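**Progress report to the Nitham Fund: caffeine and sleep in recreational lifters**
October, second reporting period

We're past the halfway point, and I'm happy to say it has been a really good few months! The short version: recruitment is closed, the product testing is nearly done, and the people taking part are far more interested in the results than we dared hope.

**Recruitment**

We set out to sign up 60 regular gym-goers across the Skaltstead and Mirley sites and we got all of them. As of this report, 46 have finished both blocks (one with a pre-workout drink containing caffeine, one with a caffeine-free version that tastes much the same). The rest are in their second block now. Mirley started slowly, mostly because the evening sessions clashed with a popular spin class, so we moved weigh-ins to 6:30 a.m. and the sign-up sheet filled within a couple of weeks.

**Sleep diaries**

The diaries are the part I'm most excited about. People fill them in! We switched from the long paper form to a single page with five questions, and missing entries dropped right off. I don't want to say much about the results while the blinding is still in place, but the comments box alone is worth reading. Several lifters wrote that they'd never looked at the caffeine content on the tub before, and a few have started moving their scoop to earlier in the day (we've asked them to hold off until their second block is over).

**Product testing**

Thampi, the lab doing our label checks, has sent back the first batch of caffeine readings. Most powders came in close to the label, though scoop size is a real headache: a heaped scoop and a level one from the same tub can be very different doses. We'd like to add a short section on this to the public leaflet.

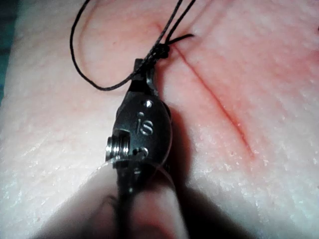 **Budget**

You awarded 3,000 for this period and we've spent 2,640. Most of that went on lab fees and gym vouchers for participants. We'd like to carry the remainder over to pay for printing the leaflet in large type as well as the standard size, if you're happy with that.

**What's next**

- Finish the second block at both sites
- Get the last batch of powders to the lab
- Unblind and start the analysis
- Test a draft of the leaflet with gym members at Skaltstead

One question for you: would the Fund like its logo on the leaflet, and if so, which version? The printer needs the file before we send the proofs.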